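Two-arm bench build, questions people keep asking. Written up on a Tuesday night, will fix the spelling later. If it's not in here ask me or Kamarul. – Yamuna

## General

**What is this thing?**

Two white arms on one table, set up to work together on small household jobs. Cups, food boxes, that sort of stuff. The project name is Hodance. It lives in the back half of the Guerra workshop, past the drill presses.

**Who's building it?**

Me (Yamuna Kurup) and Kamarul Raju. I do the table, wiring, grippers. Kamarul does the software and most of the swearing.

**Is it for sale?**

No.

**Can I come see it?**

Yes, any Tuesday after 7. Knock loud, the dust extractor is usually on.

**Why two arms?**

One arm can't hold a box and open its lid. Well, it can, if you clamp the box down, but then you're building a clamp for every box you own. We tried that first. Drawer full of clamps now.

**Did you make the arms yourselves?**

No. Bought used, as a pair. Everything under, around and in between is ours: mounting plates, cable runs, the stop circuit, fingertips, control code. People expect us to have machined the joints. Would love to. Not in this lifetime.

## Table and mounting

**What's the table?**

White tops on a welded frame. The tops came out of an office clearance, the frame is new. First version was a folding table and the whole thing rocked every time an arm stopped short. Don't do this.

**How are the bases held down?**

Bolted through the top into a steel plate underneath. Four bolts each, thread lock, check them once a month. We found one finger-loose in January and that explained two weeks of bad grabs.

**Why the brown paper?**

Kraft paper off a roll. Three reasons people guess and they're all sort of right: it cuts glare, it's cheap, you can draw on it. When it gets greasy, tear it off and lay another. Tape it flat on the underside or it'll creep.

**Does creased paper matter?**

Small creases no. A ridge you could trip a cup on, yes.

**How far apart are the arms?**

Far enough that both can reach the middle and neither can reach the other one's base. Measure yours with the arms stretched out before you drill. We drilled first. There are extra holes.

## Wiring

**Why are the cables on the outside of the arms?**

Because the gripper cable has to go past the wrist somehow. Leave a fat loop there. Turn the wrist all the way both directions by hand with the power off and watch the loop. If it goes tight anywhere it's too short.

**Zip ties or velcro?**

Velcro. Zip ties at the base only. You'll be redoing this more then you think.

**One power supply or two?**

Two, on one stop button. Hit the button and both arms die together. If you only do one thing from this page do that.

**What do the lights on the base mean?**

Depends on the make, read your manual. We go by a simple house rule: nobody leans over the table while any light is on, whatever color.

## Grippers

**What grippers are those?**

Plain two-finger parallel ones. Open, close, that's it. We looked at fancier hands and every one of them was another thing to debug.

**What's on the fingertips?**

Changes weekly. Currently thin rubber glued on. Bike inner tube works suprisingly well and costs nothing if you know a cyclist.

**It keeps crushing / dropping cups. Help?**

Start with less force than seems right and go up in tiny steps. Use plastic cups while you're tuning. Never a glass one. Grab near the base of the cup where it's stiffer. If it still slips, wipe the fingertips before you touch any settings.

**Where do I park the arms between runs?**

Fingers open, pointing down, up above the back edge of the paper. Keeps your hands out of the way when you're putting objects back.

## Software

**What runs it?**

Our own scripts, project folder is called Flidance. Kamarul's naming, don't ask me. The part that keeps the two arms from hitting each other is a separate module, Tova. Start with Tova running before anything else moves.

**Error 803?**

Ours, not the manufacturer's. Means both arms asked for the same bit of space and Tova said no. Back one arm off by hand, restart the task from step 1. If you get it every single run, your table offsets are wrong.

**How long till it did something useful?**

12 weeks from bare table to moving a cup on purpose. Then 16 more evenings to do it again after we changed the fingertips. Budget for that.

**Can it cook?**

No. It has never cooked anything. Present goal is much smaller, cups and lids, then loading and unloading things. Ask again next year.

## Objects

**What do you practice with?**

Whatever's light and hard to break. Good starter set: plastic cups in matte colors (shiny ones throw reflections), a rack with slots, a small box with a hinged lid, one big awkward round thing. The big one teaches you more about reach than anything else on the table.

**Real food or fake?**

Either's fine for lid practice. If it's real, bin it at the end of the night. The workshop has mice and we all know whose fault that was.

**Do objects have to go back in the same spot each time?**

For the first week, yes, trace round them in pencil. After that start moving them a bit on purpose. A routine that only works on the pencil marks isn't done.

**Can I leave the wrap on a new appliance?**

You can, it just gets slippery. We leave it on for scratch reasons while the arms are still clumsy. Never plug it in like that though.

## Last bits

**Do you have a parts list?**

Half of one. It's on the shelf by the sink in a blue binder, will type it up.

**Photo of the layout?**

Yep. 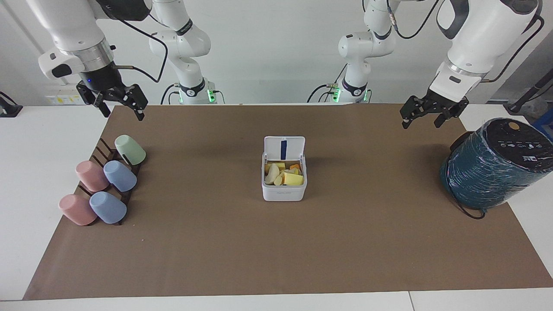 *Both arms up, grippers open. Cup rack left, open food box in the middle, big round one on the right.*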